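Kiltholm Refugee Council Calls for Binding Timetable on Family Reunification Cases

TRURNVILLE, Tue 23 January. The Kiltholm Refugee Council today asked the national interior ministry to set a binding timetable for family reunification cases, after a review of its own files found that applicants who already hold protection status are waiting longer for a first answer than they did a year ago.

The review covers cases opened by the Council's legal advice offices in Trurnville and Hindivon and closed or still pending at the end of December. It was prepared by the Council's legal unit and is published today under the title "Waiting to Be Joined."

Under current rules, a person granted refugee status may apply to bring a spouse and minor children to the country. The application has to be filed within 3 months of the decision granting status if the family is to be exempt from income and housing requirements. No matching deadline applies to the ministry. Once the papers are submitted, the office handling the case may take as long as it considers necessary, and the applicant has no right to be told when a decision will be made.

The Council is asking for a limit of 40 weeks from filing to first decision, with written reasons required for any extension. It is also asking that the age of a child be fixed on the day the parent files the application. At present, the age is taken on the day of the decision, and a child who turns 18 during the wait is removed from the case and must apply alone under general immigration law.

"Our clients meet their deadline. They collect birth certificates, marriage records and translations in a few weeks, often from places where the registry no longer operates," said Slavica Radonjić, head of the legal unit and lead author of the review. "After that the file goes quiet. We write to ask for an update and receive a standard letter. We are asking for the state to work to a deadline as well."

The review identifies 23 cases in which at least one child reached adulthood while the application was pending. In most of these, the remaining members of the family were later admitted and had to decide whether to travel without the older son or daughter.

Document requirements account for a large share of the delay. Embassies that accept reunification applications have closed or cut back their consular sections, and applicants' relatives are regularly directed to a neighboring country to give fingerprints and attend an interview. Crossing that border may require a visa, an exit permit, or both. When an appointment is missed, the case returns to the back of the line. The Council recommends that interviews be held by video link where travel is unsafe and that fingerprints be taken on arrival.
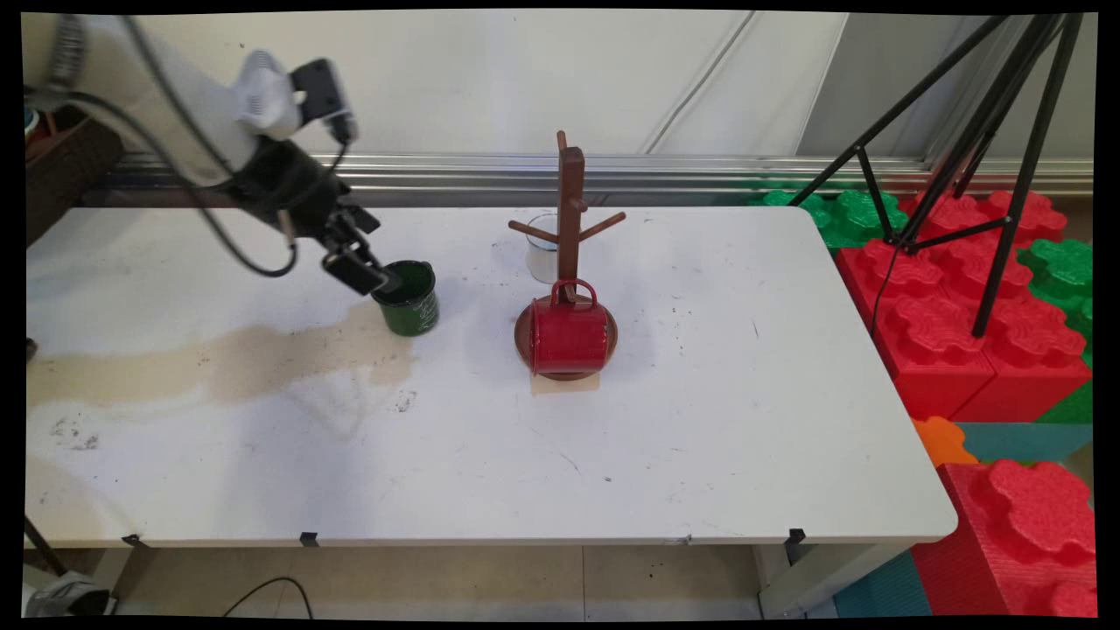

The cost of the procedure is a further obstacle. Fees, certified translations, DNA tests and travel to appointments come to more than 3,000 euros for many families, before any airfare. Applicants are usually in their first year of residence and are enrolled in language courses or working part time. The Council's hardship fund covered part of these costs last year but ran out of money before the end of December, and new requests are on hold until the spring.

The Council is proposing that the ministry drop its own processing fee for recognized refugees and pay for DNA tests in cases where it orders them. A fee waiver already exists in the regulations, but it is granted at the discretion of the local office. The review found that offices applied it unevenly, and that some applicants were never told they could ask.

Today's publication comes ahead of a parliamentary hearing on the draft Residence and Asylum Act, which is expected to reach committee next month. The draft would keep the current filing deadline for refugees and would extend the existing suspension of reunification for people with subsidiary protection. The Council opposes the extension. People with subsidiary protection often come from the same towns and have fled the same fighting as those with refugee status, and in practice they stay in the country for just as long.

"A suspension gets described as temporary, and then it is renewed," said Nataša Kadrić, director of the Kiltholm Refugee Council. "We work with parents who have not lived with their children since the first suspension came into force. If parliament wants to limit numbers, it should say so openly and debate a figure. Leaving people in a procedure with no end date is a poor way to make policy."

Kadrić said the Council had shared the review with the ministry before publication and had been told that a reply would follow. She added that staff in the Hindivon regional office had been helpful in correcting errors in individual files and that the problems described in the review were the result of rules and staffing levels.

Local governments also have an interest in the outcome. Municipalities receive little notice of when families will arrive and have trouble arranging school places and housing. A fixed decision period would allow them to plan. The city of Trurnville has adopted a resolution supporting a statutory time limit, and the Council is asking other municipalities in the region to do the same before the hearing.

The review was carried out with financial support from the Simanjuntak Foundation, which had no role in selecting the cases or drafting the findings. Names and identifying details of applicants have been changed in all case summaries. Files in which the applicant did not give written consent were left out.

The full review, a two-page summary and the Council's written submission to the parliamentary committee are available from the Council's press office on request. Slavica Radonjić is available for interviews in English, German and Serbian. Requests to speak with families should be sent to the press office in writing and will be passed on to those who have said they are willing to be contacted.

About the Kiltholm Refugee Council

The Kiltholm Refugee Council is an independent nonprofit organization providing legal advice, interpreting and school support to refugees and asylum seekers. It has offices in Trurnville and Hindivon. Advice is free of charge and available by appointment. The Council is funded by membership dues, private donations and project grants.

Media contact: Press Office, Kiltholm Refugee Council, Trurnville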